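The Onville High robotics club has not touched a real robot this year. Amr Bensaid, who coaches it, brings this up before I can.

"We had a choice between one cheap arm that sixteen kids fight over, or software," he says. "I took the software."

The club's project, Zikier, is a two-armed robot in a simulated room with a desk and a window.

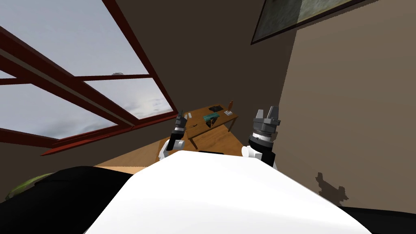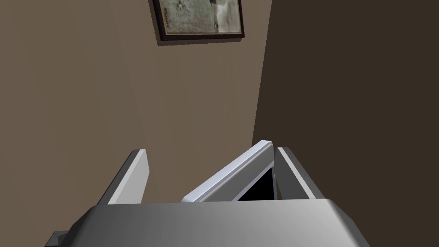
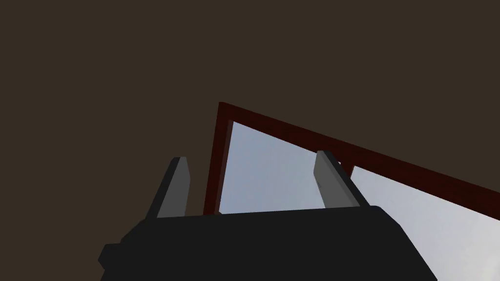
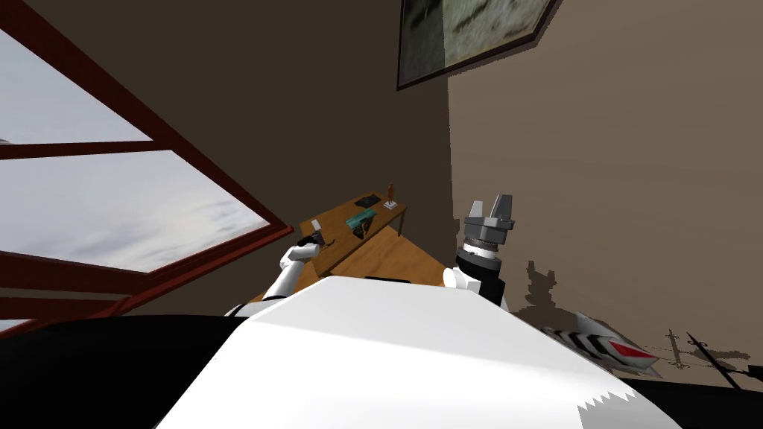
My problem with this kind of thing is old and probably unfair. A computer desk never wobbles. I asked Bensaid what a student learns from clearing one.

"Patience," he said, and then, when I kept looking at him, "Okay. Coordinates. Debugging. How to read somebody else's code without crying."

The students have logged 2,138 attempts since April. Bensaid counts 1,285 of those as successes, although he admits the club wrote its own definition of success and has loosened it once. The last 300 were run overnight with no students in the building. I asked whether that was still a club activity. He said the arguing the next afternoon certainly was.

Wendy Stockdale teaches physics down the hall and will judge the spring showcase. She is less sold on it than he is.

"They can tell me the angle of every joint," she says. "Ask them what friction is and they tell me it's a setting."

She wants them to borrow a physical arm for even a week and see how much of the code survives. Bensaid has asked the district for around $300 to rent one and has heard nothing back.

"I think half of it breaks," he told me. "Wendy thinks all of it."

Stockdale, asked separately, said she would be happy with a quarter of it working, as long as the students could explain the rest.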